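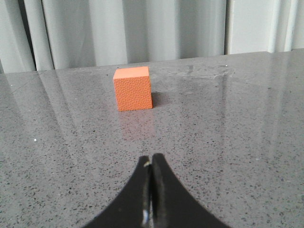 I have been trying to write down our house rules for recording pick-up tasks, and it has taken longer than the recording did. Senga Carnegie asked for one side of paper. I'm on my third.

The first rule is the dullest. Wipe the counter before a session and leave it to dry. A polished stone top shows every smear, and it throws the colour of a block back at you as well, so a dirty patch next to a bright reflection makes two things to confuse a detector. I'd sooner have a matt top, but Bosgate fitted the stone and it stays.

Second, one start position for the arm, written in the log. Fingers closed, clear of the surface. Gerrit Vanhove likes to start with them open and we have agreed to differ, so long as he writes it down.

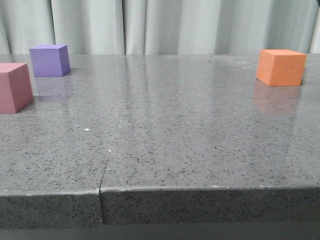
Drirnier Notes, no. 17, p. 25

Third, the layout. Foam cubes, all placed before the operator touches the controls, with no hands over the table after that. The join between the two slabs is the awkward bit. One side sits slightly lower near the front, so a cube must go fully on one slab or the other and never across the gap. I had left this out of the first draft and Gladys Rotich put it back in.

Keep the curtain drawn the whole way across. Each layout gets its own number, and a number is never used twice, even for a run we throw away. We are up to 971.

Still to settle is when to retire a cube. I have put 300 grips for now, and Zbigniew Marciniak thinks that's too many for foam. I'll change it in November if he's right.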